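Hands On at Haberkorn: Our Thursday at the Gripper Open Day

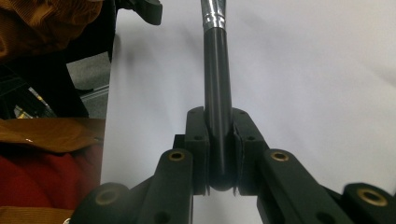

I have been talking up this visit since the spring, so it was a relief that so many of you came away as pleased as I was. Haberkorn opened its doors to our club on Thursday, and those of us who made the trip to Ostudley got a whole afternoon with the people who teach robot hands to pick things up. The short version is that I want to go back. The long version follows, and I have tried to put down as much as I can remember for members who had to work.

We started in the front room with coffee and a talk by Birgit Voß, who runs the manipulation group. She skipped the company history (thank you, Birgit!) and went straight to the question that most of us had come with. How do you get a robot to do something that a person does without thinking, like taking a pen from a cup or putting a brush back where it belongs? Her group's approach is to have people do the job first, with the same kind of fingers that the robot has. You hold the gripper in your own hand, you squeeze, the jaws close, and the whole thing is recorded as you go. Later the recordings are used to train the arm.

It sounds simple when you say it like that. Then they hand you one.

The hand-held gripper is all black plastic, screws and pins, with brass bushings at the pivots, and I could have spent the afternoon just opening and closing it. The two finger pads face each other across a narrow channel, and whatever you are picking up has to end up in there. A long, slim rod is a good first object because you can tell right away how well you have done. Grab it square and it stands up straight between the pads. Grab it a little off and it leans, and then you are twisting your wrist to fix it, and then (if you are me) it is on the floor.

Máté Mészáros looked after our table and he was terrific. He has built a lot of these tools himself and he let us ask anything, including why the fingers move the way they do. The links spread out below the pads and work together, so that the pads stay facing each other through the whole squeeze. He had us move one slowly with our fingertips and watch the joints, and you could feel the play in an old one that had been used hard. The bushings are there to keep that play down. If the joints get sloppy, he said, the recording says one thing and the fingertips do another, and the arm learns the wrong lesson.

He also told us about the first set his team made, which had no bushings at all. The holes wore out of round after 1000 squeezes, and they had to throw out a good deal of recording. Several of our members who build things at home were nodding along to this with what I can only call feeling.

After that we took turns. Each of us had 20 tries at picking up a rod, standing it upright and setting it down again on its mark. My own score is between me and Máté, but our younger members did very well. One useful tip, for anyone who goes on a later visit: slow down right before you close. Almost everyone rushed that part. The other tip is to look at the pads and forget about your hand, which takes some getting used to. By my last few tries I had stopped thinking about the trigger, and that was a great feeling.

At 2 we moved to the back for the arm. This one runs on a controller called Nimum, and it had been trained on recordings made by Birgit's group over the summer. It reached, paused, closed and lifted, and it set the rod down so gently that the people behind me applauded. It missed as well. On one try it closed on empty air and carried nothing very carefully across the table, and Birgit let it finish before she explained what had probably gone wrong. I liked that. I have been to demonstrations where you see one perfect run and then get shown the door, and I learned more from this one because they let it fail in front of us and talked about it.

There were good questions at the end. We asked whether it matters who does the recording (yes, and they want left-handers, so raise your hand, left-handers), whether the arm can handle an object it has never met (sometimes, if the shape is close to something in the recordings), and how long a person can keep it up before they get tired. Birgit's people switch tasks often and take plenty of breaks. After my 20 tries I could feel it in my thumb, so I believe her.

We also had a quick look at Resora, the program they use to sort the recordings and throw out the bad ones. It was on a small screen and hard to see from the back, so Máté has offered to come and show it properly at one of our evening meetings. I will send a note around when we have a date.

Haberkorn is holding another open afternoon in October. They can take 6 of us on the hands-on table, and members who missed this one get first pick. Please write to me at the club address if you want a place. Wear shoes you can stand in, and bring a sweater, as the back room is chilly.

More from the newsletter
Soldering night: what to bring
Line followers, round two: results and grumbles
Wanted: a home for the old drill press
A beginner's look at stepper motors

Contact the editor | Copyright the club and its contributors | Back to top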